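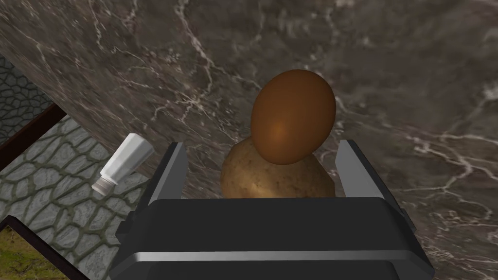

Stories > Short Fiction > The Last Cask

Iqra Kazmi found the cask on the third day of the inventory, behind a stack of empty ones at the back of Warehouse B. The chalk on the head had mostly rubbed off. She could read a 7 and part of a word that might have been "rye."

It wasn't in the ledger. She went through the ledger twice and then through the box of cards that had come before the ledger. The Huston Distillery had opened in 1948 and had changed its record keeping every time somebody retired.

She drew a sample and wrote "unlisted" on the label. Then she walked it up the hill.

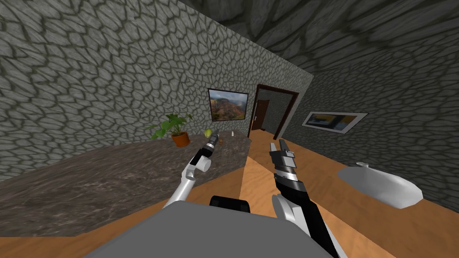
Khosravi did his nosing at eleven in the morning and would not do it at any other hour. He had three glasses out already, with a pitcher of water and a saucer to cover each one. He worked standing at the long counter, the mottled brown and gray one that ran down the side of the room toward the doorway, and he didn't turn when her shoes sounded on the wood floor. The walls up there were stone, in blocks like scales, and in September the room stayed cool until late afternoon.

"Where's this from?" he said.

"You tell me."

He held the glass under his nose for a long time. He put it down, covered it, uncovered it, and tried again. Then he added water, a few drops, and took a small mouthful and spat.

"It isn't ours," he said.

"It was in our warehouse."

"The wood is ours. The whiskey isn't."

She asked whose it was and he shook his head. He wrote something on his pad and tore the sheet off and put it in his shirt pocket.

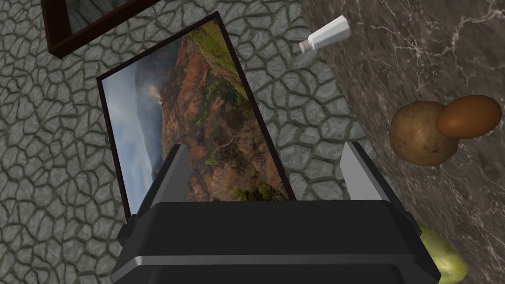
Skostix had bought the place in the spring. They owned a gin, two vodkas and a canned thing with lime in it, and they wanted a rye on the shelf before the holidays. Their man was named Ikeo. He was polite and he answered email at night. He had asked for an inventory by the end of the month, every barrel, and a list of anything that could be sold as a limited release.

"How much is in it?" Khosravi said.

"Less than half. Maybe 200 bottles if we cut it."

"Don't cut it."

"Then fewer."

He rinsed his mouth with water. His father had worked for Huston when there was another distillery across the river, a small one that burned down. After the fire some of those men came over and were given jobs. Khosravi told her this while he was drying a glass. He said one of them had owed his father money and had never paid it, as far as the family knew.

"You think he paid in whiskey," she said.

"I think my father couldn't keep a barrel in the house." 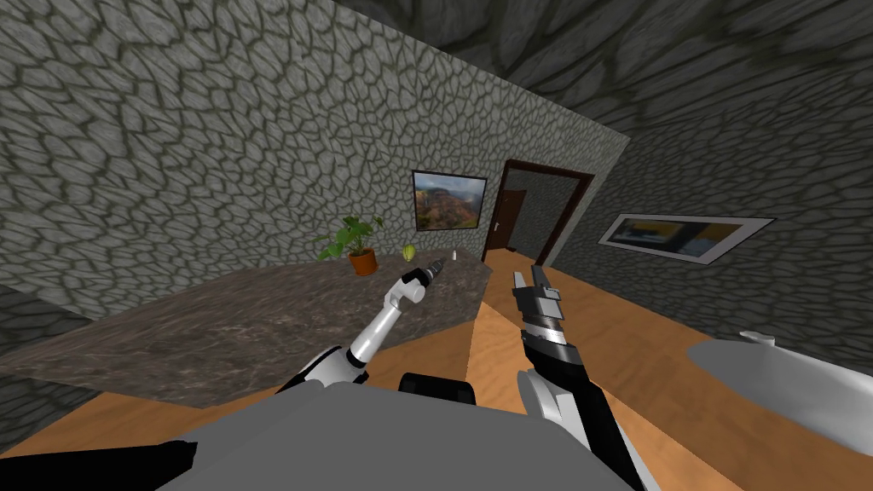
She thought about what Ikeo would do with it. He would put a number on each bottle and charge $500. There would be a wooden box. Somebody in an office would be asked to write the story of the fire, and would get the river wrong.

"I have to put something down," she said.

"Put down what you found."

"I found a cask with a 7 on it."

"So write that."

She went back down to the warehouse. It was after one and the big door was open, and the sun came in as far as the first row. She rolled the empties back where they had been — it took most of an hour — and sat on an upturned crate with the inventory sheets on her knee.

On the line for Warehouse B, back wall, she wrote: 1 cask, no. 7, partial, owner unknown. She read it over. Then she crossed out "unknown" and wrote "Khosravi," and initialed the change, and started on the next row.

We use cookies to improve your reading experience. By continuing to use this site you agree to our cookie policy. Accept | Manage settings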